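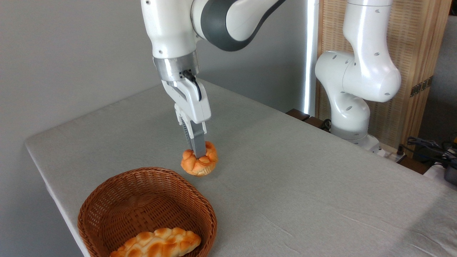 Chapter 2
Bread on the Table: Baskets, Cloths and Braided Loaves

Reading time: 3 minutes

In the first chapter we followed the dough until it left the oven. Many books for beginners stop at that point, as if the work of the baker were finished. But a loaf still has to be cooled, moved, put somewhere and offered to people, and in each of these steps it can be spoiled. A braid which took a whole morning can lose its shine in a closed plastic bag before lunch.

This chapter is about the hours between the oven and the first slice. We will speak mostly of braided and knotted breads, for two reasons. They are the breads which people most often put in the middle of a table, and they show every mistake of handling. A plain country loaf forgives a thumb mark. A glazed crust does not.

2.1 The shape decides the handling

A long braid and a knotted roll can be made from the same dough and brushed with the same egg, and still they must be treated differently. The long braid is strong in the middle of each strand and weak at the seams, where one strand goes under another. The seams are paler than the rest, because the glaze does not reach well into them and the heat comes later. If you lift a long loaf by one end while it is still warm, it will open at a seam. Put both hands under it, with the fingers spread, and lift it flat.

The knotted roll has no ends to speak of. Its lobes hold each other, and it can be taken from the top or from the sides, provided that it has cooled fully. Warm rolls are soft under the crust. A light pressure leaves a dent, and the dent stays.

Students often ask how long they should wait. In the teaching kitchen at Kolldale we leave rolls on the rack until the bottom feels the same as the room when it is touched with the back of the hand. A large braid needs longer, and we do not cut it before it has rested for 2 hours. In December, when the kitchen windows are open a little, everything goes faster, but the rule with the hand remains the same.

2.2 Choosing the basket

A woven basket is the usual home for bread on a table, and it is a good one. Air passes between the strips, so the underside of the loaf does not become damp. An oval basket is suitable for a long braid and will also take rolls. In a round basket a long loaf must lie over the rim or be bent, and both look poor.

Look first at the rim. A rolled rim is comfortable in the hand and has no sharp ends which could scratch the crust when the bread is put in. Then look at the inside. Run a finger along the weave, and if a splinter catches your skin, it will also catch the glaze. The wicker baskets from Lundero, which we use in class, are not expensive, but each new one should be checked in this way and wiped with a dry brush.

Put the heavy loaf in before the small pieces. Rolls can be laid around it or on top of it later, one at a time. Do not drop them, even from a small height – the flakes of crust collect at the bottom and make the basket look old.

2.3 The cloth

The cloth under the basket has more work than it seems. It catches crumbs, it stops the basket from sliding, and it gives the color against which the bread is seen. Golden-orange crusts look well on gray, on white and on dark blue. On yellow they almost disappear.

Iron the cloth if you have time. If you have not, pull it gently at the corners and let the small wrinkles be. Guests look at the bread. More important is that the cloth hangs safely at the front, where people walk past and where a sleeve or a bag can pull it.

2.4 A case for discussion

The bakery Þorgeirsson prepared a breakfast table for a hotel every Thursday. The order was always 3 long braids and a large quantity of rolls. The bread was good, but the hotel complained that the rolls were dull and sticky. The baker changed the glaze, then the flour, and the complaint came again. At last someone followed the delivery and saw that the rolls were packed in Cuko boxes with tight lids while they were still warm. Steam had softened the crust during the drive. With open baskets and a thin cotton cover the trouble ended in 2 weeks.

Before you read further, write down which steps in your own kitchen lie between the oven and the table. Mark each place where the bread is touched, covered or set down. You will need this list in section 2.5, where we begin with the cooling rack.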